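August, 9:40 in the evening

Back from the lab later than I meant to be. The budget draft is due to Oona Saarinen before she leaves for Livthorpe, and I spent most of the afternoon on the gripper line, the one I have been putting off since spring.

We have three hand-held grippers in working order and one in parts. The plan I wrote last year said we would replace the finger pads twice. We have already gone through more than that, so the number was wrong from the start. I wrote it without asking anybody who uses them.

Younes Hamdy had the table today and was on the soft items, with the teddy bear and the clear tote bag. I sat near him with the laptop and did the figures while he worked. It is a better way to do a budget than from my desk. I could ask him things and he would answer with his hands full.

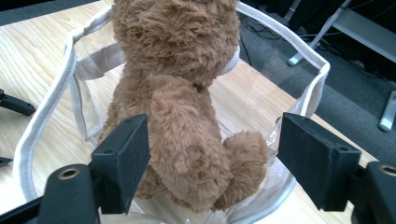

Handling Group, Zurnwood Lab — equipment notes, kept by me

What I asked him first was whether we need new grippers at all, or only new pads and a few spare fingers. He thinks pads and fingers. The bodies are fine. He would sooner have a second full set of fingers in the drawer than a fifth gripper on the shelf, and I agree with him. A fifth gripper also means a fifth mount and another round of calibration, and we don't have the people for that before winter.

Prices as they stand tonight. Celetti quoted 14 dollars a pad if we take 80 of them. That comes to 1,120 before shipping. Kong will sell a finger set for 402, pads not included, and they want payment up front. I had hoped for two sets. With two sets and the pads we are at 1,924, and the line I was given is 2,000, so it fits if shipping behaves. It usually doesn't. I have asked Celetti to ship with the cable order to save on one box.

I also looked at printing the fingers ourselves again. The plastic costs next to nothing, but the last batch took up the printer for most of a week and Younes threw out half of them. I left it out of the draft. If Oona wants it back in she can say so.

The pads are the part I understand least. The felt kind picks up lint, and I don't have a good answer for how long one should last. I looked closely at the pair Younes was using and there were bits of it on both.
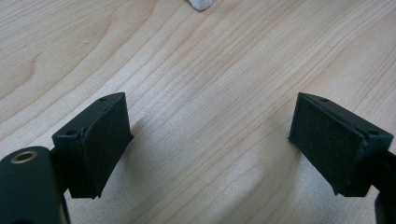
Open fingers over the table, felt-like pads on both sides.

I asked Celetti if they make the same size in rubber. They do, but the price goes up and the lead time is longer. Younes would like to try a few on the plush and the vinyl before we commit. That seems fair. I will ask for samples tomorrow and keep felt in the draft for now.

The other thing to settle is the test items. Until now people have been bringing things from home and I have been paying them back out of petty cash, and the receipts are a mess. I put in a small separate line for soft toys and bags. I have no idea yet what it should be, so I left the amount blank and marked it for Oona.

Robot arm quote: still nothing. I wrote to them again before I left. If it doesn't come this month the arm goes into next year's plan, and the hand-held sets will have to carry us until then. I told Younes that and he said it was fine by him — he has enough to do with what is on the table.

To do tomorrow: samples from Celetti, ask Kong if they will take a purchase order, find last year's shipping invoices, send the draft to Oona before lunch.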